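Automation Notes | Home & Shop Floor

Can it clear the table yet?

Most questions we get about household machines come down to tidying. A reader wants to know when an arm will put away what was left out on a surface, unattended, in a kitchen that nobody has rearranged for it. The short version for this issue: in simulation, on a small task, progress is fair. On a real counter, we would not plan around it.

The bench task we have been following comes from Rarow, where Tamunoemi Ogundipe runs a simulated room with one arm, a wooden table and a few dice. The target is a marked square on the tabletop. Dice outside the square are to be brought in, and dice inside it are to be left alone.

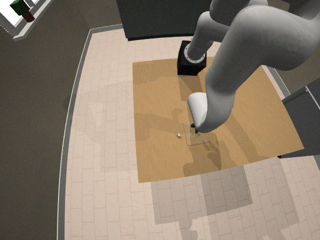 Why dice

A die is a forgiving thing to pick up. It is rigid, it has parallel faces, and a two-finger gripper can close on it from several directions. It is also small, so an error in position that would not matter with a cereal box becomes a miss. Ogundipe chose it for that second property. Her view is that a chore is mostly a placement problem once the object is in hand, and that a small object shows placement errors sooner.

Rarow logged 277 simulated attempts for the current controller. The failures fall into 2 groups. In the first, the gripper comes down beside the die and pushes it. In the second, the grasp is sound but the release is early, and the die tips over the edge of the square. The first group is the larger.

Part of the trouble is the view from the wrist. A wide lens keeps both fingers and most of the table visible at once, but straight edges come out curved, and a die a short distance ahead of the fingertips looks very small.
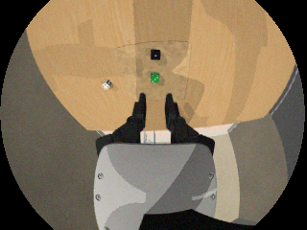 Correcting for the lens in software is routine. Estimating height from that single view is less so, and Skilov, which supplies the planning code, now combines it with a second camera set off to the side. The combined estimate takes longer to compute - 8 seconds per pick in the last build - and that delay is the main complaint from Ackah, the shop-floor partner. A person sorting small parts would be well into the tray by then.

For the home the delay matters less. Flerwood, which is looking at the same code for kitchen use, is more concerned with clutter: cutlery that overlaps, cloth, anything with liquid in it. None of these is in the current task, and all 3 are ordinary on a weeknight table.
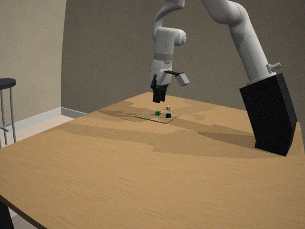
The gripper over the table, with the green, black and white dice below.

Rarow expects to start on a physical arm in January, with the same dice and the same square. We will report the attempt count and the failure groups in the same form, so that the two sets can be compared directly.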